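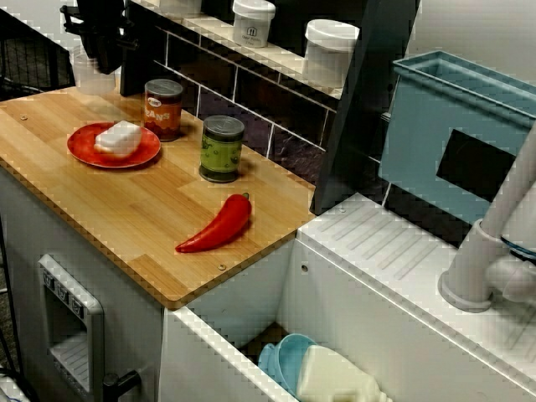 Category: Education and Training / Student Projects

4.2 What the success counts leave out

The student team at Costigan reported 254 completed trials on the toy kitchen task, and took this as support for the Cutard controller. We are less sure. A trial was marked complete by the students themselves, who had also written the controller and chosen where each item would start. The rules for marking changed at least once during the term, and the earlier trials were not marked again.

The layout also varied very little. A clear cup, a red plate, a green can and a red chili pepper share a small wooden counter, and most requests in the Tinell task list concern one of these. Figure 3 gives a typical arrangement, with the gripper close to the cup. 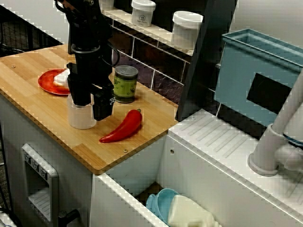
Figure 3. Toy kitchen with the arm over the counter. The bowl and bottle lie in the open basin between counter and sink.

A controller trained on 3,000 short recordings of a single kitchen may have learned where things usually are and little else. The team did try moving the items, but only in 14 trials, and 7 of those were stopped early for reasons the log does not give. It is hard to say anything firm from what remains. The claim that the Prerkia course "prepares students to build general systems" seems to us to go well beyond this evidence, although the students' own report is more careful on the point than the course summary. We return to the marking rules in Section 5.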